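I'd spent two weeks with the Bollum gripper before Shona Lamont talked me into swapping it for the Plirnari, and wow, what a difference in price – 700 dollars against 300! The cheap one is my favorite so far. It's slower to close, sure, but it's gentler on thin cardboard, and I could set the force without digging through three menus. Shona still prefers the Bollum for bottles. We argued about it over lunch and then went back for another round.

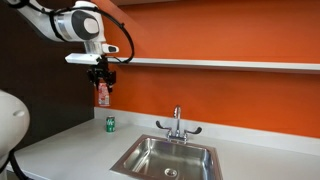
Carton duty over the counter, with a green can standing by.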